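Course handout 10
Gathering demonstrations in simulation
Robot Learning Practical, Fledena (January)

In the previous handout we looked at how a policy can be trained when somebody has already given us the examples. Today the question is where these examples come from, and how much care they need. Please read the whole text before you open the simulator, also the part about naming.

One example is called an episode. It begins when the scene is reset and finishes when the operator presses the end key. Between these two moments the program writes down the joint positions, the opening of the gripper, the views of the camera and the sentence of the task. The sentence must say what was done and not what you wanted to do. If you planned to move an object to the table but you only lifted it, then write the lifting, or delete the episode.

Our shared set is called Hirnville. It has 1180 episodes at the moment, all made by earlier groups, and we would like to have 3000 before the summer. Of the present ones, 263 are marked as failed. Do not remove them -- we will use them in the exercise on filtering.

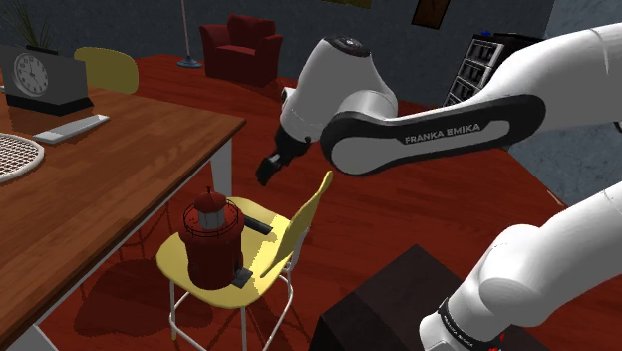 Reading time: 4 min

The living room is a good room for beginners, but it teaches one difficulty very early. The red lantern rests on the seat of a yellow chair, and this seat is curved. An object on a curved seat may slide or turn when a finger touches it, so the approach should be slow and the fingers should be open wide enough before you come down. The lantern has also a handle at the side. Decide before the episode if you will grasp the handle or the body, and keep this decision for the whole batch. If half of the batch uses one grasp and half the other, the model may learn something between them, and this is usually a bad grasp.

Before you record, please check the following points.

The start position of the arm is changed a little each time. If all episodes start from the same place, the policy will know only this place.

The object is moved between episodes. A shift of a few centimetres is enough.

The other furniture stays in the scene. We do not clean up the room to make the task easier.

Names of files follow the pattern room, object, verb, number. Groups who used the old Prusetville pattern must rename their files with the script in the Lưu folder.

Homework: each pair records about 20 episodes with the lantern and writes half a page on the ones that failed. Say where the movement went wrong, in the approach, in the closing of the fingers or in the lifting.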